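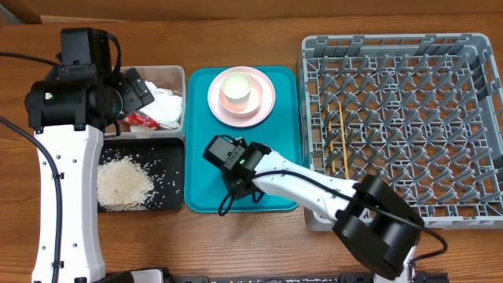 Photo: Husley Picture Desk

Torkus TR-4 emergency radio: review

16/03/2025

After the floods last July, the power in our valley was off for three days and the phone masts went with it. The council put out its evacuation notices on local radio, and plenty of households had nothing left in the house that could pick them up. Emergency radios sold out in the shops the following week. The Torkus TR-4 was one of the models that came back into stock first, and I have been using one through the winter.

It is a plain grey box, a little larger than a paperback. It receives FM, AM and DAB, and it can be charged in three ways: by USB cable, by a small solar panel on the top, or by the hand crank on the side. There is a torch at one end and a siren that is loud enough to be unpleasant indoors.

Reception is the best thing about it. I live in a dip between two hills and most portable sets lose the local station in the kitchen. The Torkus held it in every room but the cellar. DAB was patchier and uses far more power, so in a real power cut I would stay on FM.

The battery is rated at 2401 mAh. The older Darska that I compared it with has 2152 mAh and lasted nearly as long, as it has no DAB and no screen to light. On FM at low volume the Torkus kept going for two full days and most of a third. The crank is hard work -- a few minutes of turning gives you one news bulletin, perhaps a bit more. The solar panel did very little in January and I would not count on it in bad weather, which is when most people will want it.

The alert function is a disappointment. It is meant to switch the radio on when a warning goes out, but it did nothing during the regional test broadcast in the autumn. Torkus told me that it depends on the station sending the right signal, and mine does not. The box says nothing about that.

The torch is fine. The instructions are printed very small and the section on charging from flat is wrong: it says to leave the set switched on, and mine only took a charge with it off.

At 70 pounds it costs more than the Darska and less than the Hassanpour, which weighs 400 grams and has a better crank handle but weaker sound. If you mainly want local news when the mains is down, the Torkus does that well. Anyone buying it for the automatic alerts should ask their local station first.

Three stars out of five.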